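Ticket 2000-63: Produce stand, bins slipping and stock mixed up
Opened by: Clifford Bergeron
Area: Pretend grocer's corner, ground floor
Stand: Rovham slanted display, black metal frame
Status: Open, waiting on one part

Monday, July 27, 2009

Hello all, starting a proper log for this because the emails have got out of hand. I love this stand and I want it right before the August sessions! Two problems. First, things slide down the slope and end up hanging over the front lip of the bins. Second, after tidy-up nothing goes back where the plan says it should.

Stand and basket as they are today:

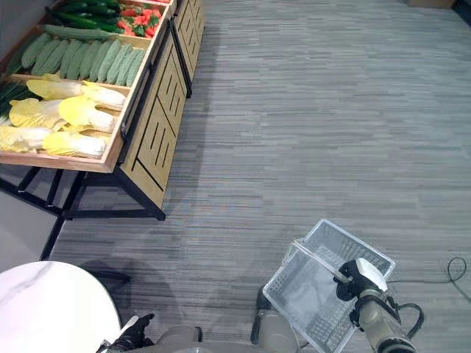
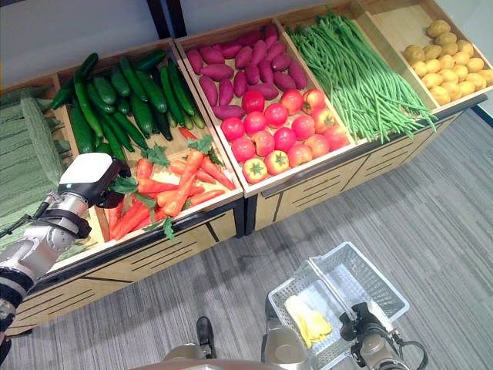
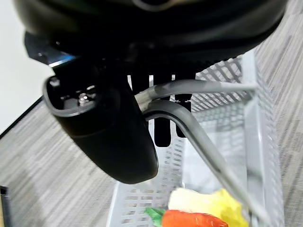 What I tried first was the slope. The Rovham sheet gives two settings for the bin supports, steep and shallow, and we were on steep. I dropped the tomato bin to shallow and rolled the tomatoes in from the back one at a time. Much better. They settle and stay settled, even when I bump the frame with my knee. I was so pleased I did it four more times.

The green beans are another matter. They are long and light and they lie all one way, so the whole bundle creeps forward together. Shallow setting made no difference. Turned them sideways across the bin, no creep at all, but then they looked like a pile of string and you couldn't tell what they were from the doorway. Turned them back.

Update, next day, morning

Liner test. Cut a piece of the Nusport grip mat to fit under the beans. Success! They hold at the shallow setting and they hold at the steep one too, as long as the mat goes right up to the front lip. My first piece was short by a finger's width and the ends crept over the gap. Second piece cut to the full depth of the bin. If anyone is cutting more, measure along the slope and not along the floor, the two are quite different and I wasted a good bit of mat finding that out.

Napa cabbages do not need mat. They are heavy enough and if you lay them overlapping with the white ends all pointing the same way they lock each other in place — lovely thing, looks like a real market. Please keep doing them like that, whoever started it.

Update, same day, afternoon

On to the mixing up. The order form we print for the children is the old Henare one, and it says "cucumber" for two different things. We have the long dark green cucumbers, and we have the light green ridged ones that go in a row, and those have been turning up in the cucumber bin and the other way round. I asked three people what the ridged ones are and got loofah, courgette and "fancy cucumber". I've put "ridged gourd" on the new label and that will do until somebody finds the packing slip.

New labels printed, 14 of them, which leaves a couple spare. They go on the wooden front edge of each bin with the low-tack tape. Don't use the brown parcel tape, it lifts the finish.

Carrots: the leafy tops catch on each other and when you pull one you get three. I combed them out with my fingers and laid them tops to the back. Stayed tidy through one play session and half of another, which is a record.

Update, two days later

Kuseo replied about the wobble! I hadn't mentioned the wobble here, sorry. When you lean on the side panels the whole stand rocks a little. They think one of the diagonal legs is a size short, and they are posting a replacement foot, part 118, free of charge. In the meantime I folded a bit of card under that leg. The carpet hides it well and the rocking has stopped.

Tested again with the card in. Filled every bin, shook the stand by hand, walked off, had my tea, came back. Tomatoes fine. Beans fine. Sweet potatoes fine, though they were never any trouble to anybody. One strawberry on the floor, and I may have knocked that off myself.

Shopping baskets: please empty them at the end of the session and sort the food back by label. I'd like to try it with the new labels for a full week before I change anything else, so if you see a bin that keeps attracting the wrong food, write it here with the name of the bin and what you found in it.

Still to do

Fit the new foot when it comes and take the card out.
Grip mat for the cucumber bin, I have enough left for that one.
Replace the Henare form with one that matches the labels.
Ask Rovham if the shallow setting is all right for the top row, the sheet only shows it on the lower ones.

Leaving this open until the foot is on. CB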